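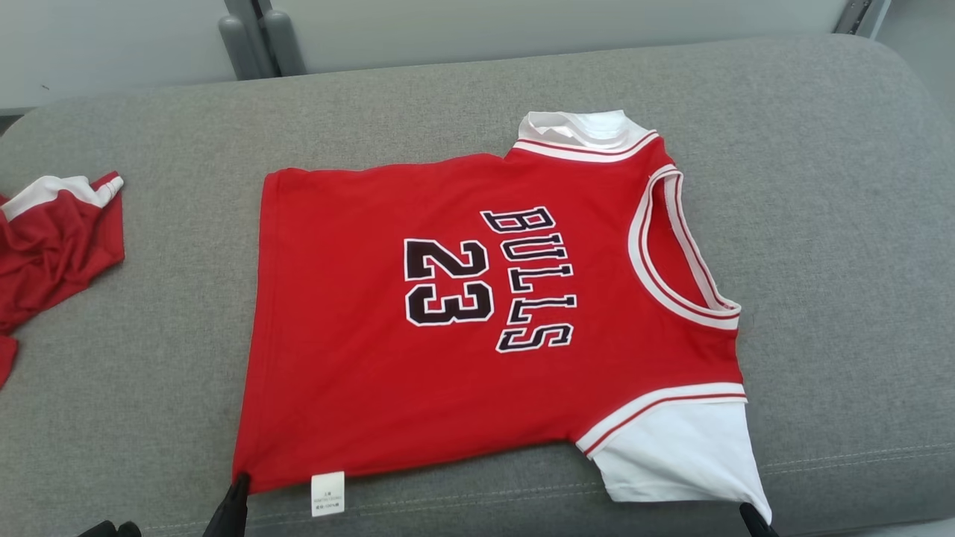 Item 2274, cover in gray heather, with a red BULLS 23 jersey laid flat for folding.

Allitz Upholstered Seat Cushion, Item 2274
Sheet revised December 2019

Application
Item 2274 is a fixed-shape seat cushion for lounges, entry rooms, changing areas and laundry corners. It is sold for seating and for short-term handling of clothing: sorting, turning right side out, laying flat, folding and stacking. It is not rated as an ironing surface and must not be used under a steam press.

The cushion is supplied as a core with a fitted cover. Bases are ordered separately from the Wostimov range. It can also be set on an existing platform if the platform meets the requirements under Installation.

Construction
Core: one-piece polyurethane foam, high density, with a softer wrap bonded to the top and front. The wrap rounds off the upper edges. There are no buttons, tufts or piping on the top face.

Cover: Bromov flat weave, fine gauge, in mixed light and dark yarns. The cover closes underneath with a zipper. The zipper pull parks in a fabric pocket so that it doesn't touch the base.

Seams: joined with a plain stitched seam, pressed flat. The seams run near the edges and leave the working area of the top face uninterrupted.

Underside: non-slip backing, not removable. Four hook-and-loop tabs, one at each corner, sewn into the backing.

Rated static load: 400 lb, evenly distributed, on a base with full support. The rating doesn't apply to a cushion that overhangs its base on any side.

Surface behavior with clothing
The flat weave has a low nap and moderate grip. A knit or mesh garment placed on it stays put under light hand contact and can still be pulled across the top face without snagging. Very smooth linings slide more. Fleece and brushed cotton grip more and should be lifted to be repositioned.

The top face is soft enough to compress under the hand. A crease pressed into a garment on this cushion will be less sharp than one made on a table. For sportswear, towels and children's clothing this makes little difference. For dress shirts, use a hard surface.

The rounded front edge lets a shoulder, sleeve or panel hang over without forming a hard line in the fabric. Keep the heavier part of the garment on the top face. If more than half of the garment's weight is over the edge, it will creep forward.

Color and contrast
Gray heather is the only stocked color. The mixed yarn hides lint and light dust between cleanings, and both white trim and strong colors remain easy to locate against it. Depending on the lighting, the fabric reads as a cool gray or as a warmer beige-gray. Order a swatch before matching it to painted walls or other upholstery. Swatches are cut from the current roll and are not returned.

Slight shade differences between rolls are normal for a heathered yarn. Cushions that will stand side by side should be ordered together, with "same roll" written in the order remarks. We can't match a later order to an earlier roll.

Folding a sleeveless jersey on Item 2274
The procedure below was written for team laundry rooms, where printed jerseys are the main load. It assumes a dry garment.

Empty the cushion of other items, or move them to one end so that the working area is clear. Lay the jersey with the printed side down and the collar pointing away from you. Smooth it from the center out to the side seams with a flat hand. Don't pull on the hem; rib and mesh recover at different rates and the hem will wave.

Bring the side nearest your left hand in toward the middle, so that the outer edge of the shoulder sits behind the collar. Repeat on the right. The two sides should meet or overlap slightly. On wide armholes the trim tends to roll. Flatten the trim before the next fold, as a rolled band leaves a ridge through the stack.

Fold the hem up toward the collar once, then once more. Turn the packet over. The name or number should be on the outer face. Where the lettering is wider than the folded packet, move the side folds outward until no fold line crosses a printed edge. Thick prints crack along repeated fold lines.

Tuck care labels inward at the hem before the first fold. A label left outside the packet catches on the one stacked above it.

If the jersey has to be laid down sideways for lack of depth, the same sequence applies. Work from the end of the cushion with the collar at the far end. 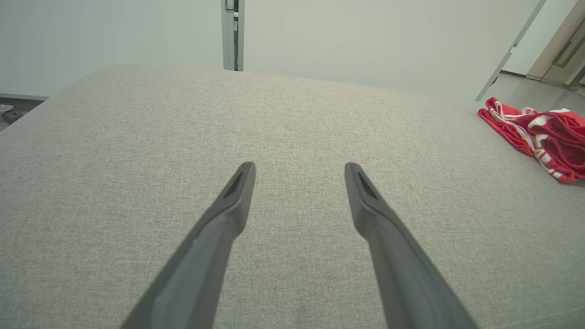 Gobnait Geraghty: We bought the 2274 for the bench in our team laundry room and mostly fold tops on it. Grip is good. My only complaint is that bunched-up jerseys waiting at the side of the cushion work their way off the end when somebody sits down. We put a low rail on that end and it stopped. I would like to see the rail offered as a part. Does the cover shrink if it goes through a warm wash by mistake? Ours did and the corners are tight now.

Reply from Allitz, Harsh Dubey: The cover is cut with a small allowance and will take one warm wash in most cases. Refit it while it is slightly damp, start with the two back corners, and close the zipper last. It will relax over a few days of use. If the zipper can't be closed without force, order a replacement cover under 2274-C. An end rail is listed for the Wostimov low base, part 2274-R. It doesn't fit other platforms.

Installation
The supporting surface must be flat, rigid and continuous. Slatted platforms are acceptable if the gap between slats is no wider than the slat itself. Remove staples, screw heads and splinters. Wipe the surface with a dry cloth and let any paint or varnish cure completely. Fresh varnish bonds to the non-slip backing and will pull away with it.

Press the loose halves of the hook-and-loop tabs onto the matching halves on the backing. Peel the adhesive liners. Lower the cushion onto the base with the zipper side toward the rear, press down at each corner, and leave it unloaded overnight. The adhesive reaches full strength the next day.

Where the cushion stands near a door, a glazed panel or a cabinet, check the full swing before fixing the tabs. Leave enough clearance for a hand between the cushion and any moving part. Handles mounted proud of a cabinet face will mark the fabric on repeated contact. The weave can't be repaired once the yarns are cut.

Leave a finger's width between the back of the cushion and the wall. This keeps pale wall paint from rubbing off on the cover and allows the cushion to be lifted straight up for cleaning.

Cleaning
Vacuum with an upholstery nozzle on low suction. Move the nozzle in one direction along the weave. A lint roller is suitable for thread and hair. Don't use a stiff brush.

Blot spills at once with a white cloth. Use lukewarm water and a little mild detergent, working from the outside of the spot toward the center. Rinse by blotting with clear water. Dry flat, away from heaters.

The cover may be removed and machine washed cold on a gentle cycle with the zipper closed. Don't tumble dry. Don't bleach. Wash it alone. The foam core must not be washed or soaked.

Do not leave damp red, navy or black garments on the cover. Loose dye can transfer, and dye transfer isn't covered by the warranty. New jerseys in strong colors should be washed separately before they are sorted on any light upholstery. The same applies in reverse to garments with white trim: clean the cover first if it has been used with dark denim.

Maintenance interval
In private homes, turn the core end for end every March. In shared laundry rooms and changing areas, turn it 2 times a year. The core is symmetrical and fits the cover either way. It has a top and a bottom, marked on the foam, and must not be inverted.

Check the tabs at the same time. A tab that has lifted can be replaced from the spare set packed with the cushion. Clean off the old adhesive completely before applying the new one.

Compatible parts
2274-C, replacement cover, gray heather
2274-T, hook-and-loop tab set with adhesive
2274-R, end rail for Wostimov low base
Wostimov low base, closed
Wostimov low base, open shelf
Mühlbauer wall back panel, same fabric, clip mounted

The Mühlbauer panel is made to the same width as the cushion and hangs on its own wall clips. It carries no load and isn't to be used as a backrest without the clips. Fabric for the panel comes from a separate roll unless both are ordered together.

Supplied with the cushion
Foam core, fitted cover, tab set, spare tab set, cleaning card. Base, rail, back panel and clothing are not included.

Warranty
5 years on the foam core against permanent loss of height in normal indoor use. The cover carries a separate warranty for seam and zipper faults, on the terms printed on the cleaning card. Wear from pets, cuts, heat marks and fading in direct sun are excluded. Keep the order number; it identifies the foam batch and the fabric roll.

Ordering
State the item number, quantity and whether same-roll fabric is required. Cushions ship flat in a carton and must not be compressed or stored on end. Open the carton with the blade retracted to the thickness of the board. Unused cushions in the original carton can be returned at the buyer's expense. Covers that have been washed can't be returned.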